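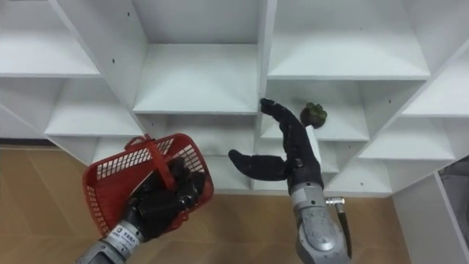

Brundby Old Car Club, Members' Blog

Khurram Dogar has been after me since last November to write up the selling of my wagon, and now that the car has been gone long enough for me to stop looking for it in the driveway, I suppose I can do it without getting too soppy.

For anyone new to the club, the wagon was the green one with the dent in the tailgate that I always parked at the far end at our meets so people would see the good side first. I drove it to work, I drove it to my daughter's wedding, and I once drove it all the way to Clarnulier with the heater stuck on full in the middle of summer (windows down, socks off, never again). It was never a valuable car. I want to be clear on that, as a couple of you were very kind and told me it was worth a fortune, and I went into this whole business with silly ideas in my head.

My first mistake was the price. I looked at what other people were asking, picked the highest one I could find, and decided mine was nicer. Well! Asking and getting are different animals. I put the ad up, sat back with my coffee, and waited for the phone to ring. It rang once, and that was a man who wanted to know if I would split the roof rack off and sell him just that. 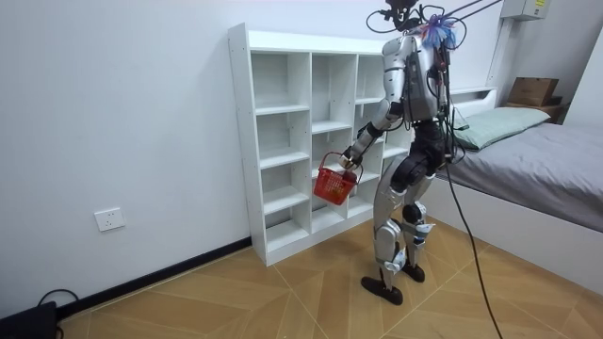
After a couple of weeks of this I called Khurram, who has bought and sold more cars than anyone I know, and he came over and walked around the wagon with a flashlight and didn't say a word for the longest time. Then he asked to see my paperwork. I had a shoebox. He took the shoebox home with him, bless him, and came back with everything in date order in a binder: every oil change, every set of tires, the receipt for the clutch that I had forgotten I even paid for. He said the binder would do more for me than any amount of wax, and he was right, though I waxed it anyway.

He also made me take new pictures. My old ones were all of the good side. Khurram said a buyer who drives a long way and then finds a dent is a buyer who drives home again, so I took one of the dent in full sun, and one of the worn spot on the driver's seat, and one of the rust starting under the rear wheel arch. It felt like telling a stranger my weight. I dropped the price too, which hurt more than I let on at the time.

The calls got better right away. A young couple came from Sistano and liked it very much but couldn't fit the stroller in the back with the dog, and we tried it every way there was, with me lying across the back seat at one point holding the leash. A fellow came who only wanted to argue. Then there was a retired schoolteacher named Cha, who read the binder from front to back at my kitchen table before she even asked for the keys.
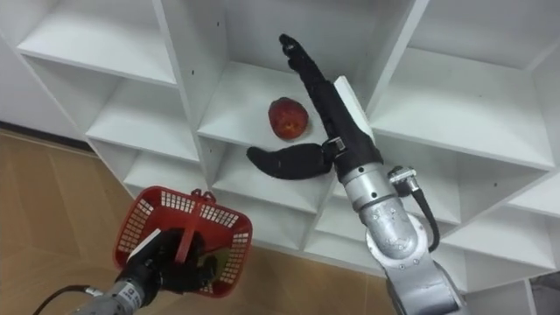
She drove it for the best part of an hour, out past the reservoir and back, and I was starting to think I should call somebody when she pulled in with the radio going. She had noticed the second-gear crunch, and she had noticed the way the wipers hesitate, and she wasn't bothered by either one. She asked for $200 off on account of the tires. I said yes before I had even thought it over, and I would do the same again.

A few things for those of you who are thinking of selling. Get the title out and check the name on it well ahead of time, as mine still had my old address and that took two trips to straighten out. Clean out the glove box yourself (I found 6 pairs of sunglasses, and the good tire gauge I had accused my brother of keeping). Meet people in the daytime. If someone wants to bring a mechanic along, put the kettle on and let them.

Cha sends me a note every so often when something goes wrong with it, and I'm always pleased to get one. The wipers finally quit in July, and I mailed her the spare motor I'd had sitting in the garage.

I haven't bought anything else yet. Khurram has a little hatchback he thinks I ought to look at, and I've told him I'm only looking.

Posted 8/23/24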